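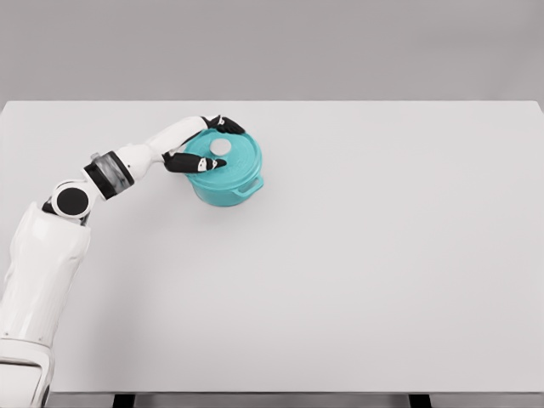

The white arm at the teal pot, in the simulator.

2020-06-19

14 shares

Today I sat with the Notell trial again, from breakfast until my eyes were tired. For those who did not read the earlier entries: Notell is a program from Dritamico for teaching a robot arm small kitchen jobs on the computer before you spend money on a real arm. The license is 249 dollars for one year. I have the free trial, and I must decide before August if I pay.

The job of this week is the pot lid. I chose it by myself, from the list of ready tasks, because it looked like the easiest one. Now I think I was too proud. A lid is round, the knob is small, and the fingers must come from two sides and agree with each other. I set the number of attempts to 300 and let it work while I cooked lentils with a real pot, which has a real lid with a loose screw.

When I came back, the report was ready. I will write down what I think is good and what is bad, so I don't forget it when the trial ends.

Good: the setup took me 9 minutes, and I am slow with such things. The table is plain and there is only the one pot on it, so I can watch the hand without other things taking my attention. I can stop at any moment and look at the fingers. This I like very much.
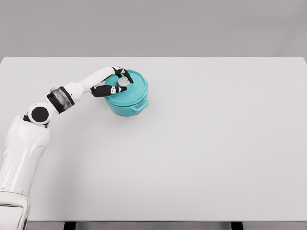

Bad: the report gives me one score for the whole attempt. If the score is low, I don't know if the arm came in too high, or the thumb was late, or the grip was weak. I must stop the playback again and again and judge with my own eyes. For the price, I expected a separate number for each step. The manual promises this "in a future release" and does not say which one.

Also the help pages are written for people who already know the words. I had to look up "compliance" three times. In my language we use the same word for a person who obeys, and I was confused for a long while.

I compared a little with the Jeon kit, which I tried in the winter. Jeon had the better manual, but its objects were only boxes and balls. I never felt that I was teaching something for a kitchen. With Notell I do feel it, even on a day when the score is bad.

So tonight I am more for yes than for no. I have 4 questions to send to their support, and I will wait for the answer. Tomorrow I try a slower approach toward the knob, and maybe a lower speed for the thumb. Now it is late and the lentils pot is still not washed.

3 comments

olthorpe_reader: Does it run on an old laptop? Mine has a weak graphics card.

tinlid: Same complaint here about the single score. I export the log and read the finger positions from there. It is slow but it helps.

marrow77: Please write what support answers. I asked them in spring and got a very polite email with nothing in it.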